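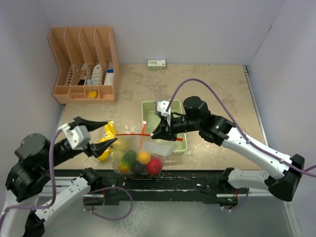

**To:** Members' list, Ploteck Allotment and Gardens Association
**From:** Association Office
**Date:** Wednesday, March 29, 2023
**Subject:** Re: Water supply at the Bestine site, and changes to standpipe hours

Dear members,

The Office has received several messages on the water supply at Bestine following the notice sent to this list earlier in the month. The most detailed of them is quoted below in part, with the sender's agreement, and the replies are set out under each passage so that all plot holders have the same information.

> The notice says that the standpipes will be turned on "when the supply is ready". Last year this meant that those of us on the upper rows carried water from the bottom gate well into the spring. Can the Association give a firm date?

The Association is unable to give a firm date. The supply to the upper rows remains closed while the joint beside plot 38 is replaced. Drirnent, the contractor appointed for the work, has the parts and is waiting for the water company to agree a time for the shut-off. A further notice will be sent to this list once that time is known. The lower rows are not affected and their standpipes are in use now.

> I would also like to know why the hours have been cut. Many of us work and can only come in the evening.

The hours at Bestine will be from 6 in the morning until 9 in the evening, every day. Last season there were no set hours, and taps were on two occasions found running overnight. The meter reading for November stood at 3405, which was well above what the Association had allowed for in setting the rents. Members who cannot reach the site within these hours should write to the Office, giving their plot number.

> Lastly, is it true that hosepipes are to be banned altogether?

It is not. The site rules allow a hose to be used for filling a water butt or tank, provided that it is held or attended throughout. A hose may not be left running on open ground, and sprinklers are not allowed at any site. These rules are the same as last year's. The wording on the board at the Bestine gate is out of date and will be replaced.

Members are asked to note the following for the coming season:

- Water butts must have a lid that fits. Open tanks should be covered with mesh or boards.
- Dipping tanks are shared between neighbouring plots. Tools, pots and trays must not be washed in them.
- Leaks should be reported to the Office by message or telephone on the day they are seen. Members should not attempt repairs to pipes or taps themselves.
- The gate code at Bestine will change when the upper rows are turned on. The new code will be sent to each plot holder separately and should not be posted to this list.

Plot holders at the Javier site have asked whether the same hours will apply there. They will not for the present. Javier has a separate meter, and any change would be put to the members of that site first.

Replies to this message go to the whole list. Questions about a single plot, or about rent, should be sent to the Office directly.

Yours faithfully,

The Association Office
Ploteck Allotment and Gardens Association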